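# Lanik – a small word list of regional bread names

By Kirsty Lightfoot
Last touched in December

Lanik is a plain-text collection of the names people use for bread rolls, flatbreads, end crusts and odd-shaped loaves. I started it after an argument over what to call the heel of a loaf, and I have been having a wonderful time with it ever since. If your grandmother had a word for the bit of dough left over in the pan, I want that word!

## What is in it

The current release has 225 entries. Each one is a single row in `lanik.tsv`, with these columns:

- `word` – the name as the contributor spells it
- `thing` – a short plain description of the bread or the part of the bread
- `place` – town or county, as narrow as the contributor was happy to give
- `heard_from` – family, bakery, school, neighbor or other
- `alt` – other spellings, separated by semicolons
- `note` – anything else, and this is where the good stuff is

Please read the notes column. One entry has a whole recipe for lard cakes in it, and another is mostly a complaint about a bakery that changed its sign. I left both in because I love them.

There are 4 files in the main folder: the list itself, a spelling table, a file of rejected entries with the reason for each, and this README.

## Where the words came from

Most came by letter or email after I put up a card in the bakery window in Lurkthorpe. The rest came from chats at the counter, which I wrote down the same day and read back to the person before adding them. Nothing was copied from a printed dictionary. If a word also turns up in one, great, but the entry stands on what the contributor told me.

Lurkthorpe is heavily over-represented. Of course it is, that's where the card was! Please don't use Lanik to draw a map of who says what. A blank area means I haven't had a letter from there yet.

## Spelling

I keep the contributor's spelling, even when two neighbors write the same word in two ways. The spelling table (`plolevo.tsv`) groups these under one headword so you can search without missing any. It gets its name from my favorite entry, plolevo, a flat roll dimpled with the thumb, which arrived in three spellings from one household.

If you need a sound guide, 18 of the entries have one. I'm slow at these and would welcome help from anybody with a better ear.

## Using the list

It is tab-separated, UTF-8, with one header row. Any spreadsheet program will open it. A few notes contain quotation marks, so turn off quote handling when you import or you will end up with several rows glued together. I did this myself and spent an evening wondering where all the crusts had gone.

To pull out every word for the heel of a loaf, filter `thing` for "end". I used "end" for both ends of a cut loaf and "corner" for pan bread torn at the corner.

## Known problems

- Some place names are old and no longer on road signs.
- "Cake" and "bun" overlap badly. I have gone with whatever the contributor said.
- Entries from the first batch have no `heard_from` value.
- The Naylor letters are only partly typed up. It's a lovely long bundle, all in pencil, and the second half is coming – slowly.

## Adding a word

Send the word, what it means and where you heard it. A story is very welcome, up to 300 words, and I'll trim it only if you ask me to. Tell me if you'd like your name in the notes. Otherwise I leave it out.

I don't take words made up for a shop menu, however good they are. They go in the rejected file, where they have plenty of company.

## License

Free to copy, change and share, including in print. Please keep the notes attached to their words, and say which release you used.

## Related

- Lanik spelling table, with headwords
- Rejected entries and why
- Names for pie edges (just begun)
- Typing up the Naylor letters: progress so far

Contact: Kirsty Lightfoot, care of the Lanik word list, Lurkthorpe
© Kirsty Lightfoot and contributors. Back to top

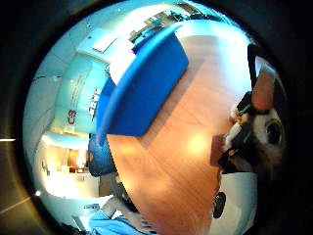 Blue bench and wooden floor.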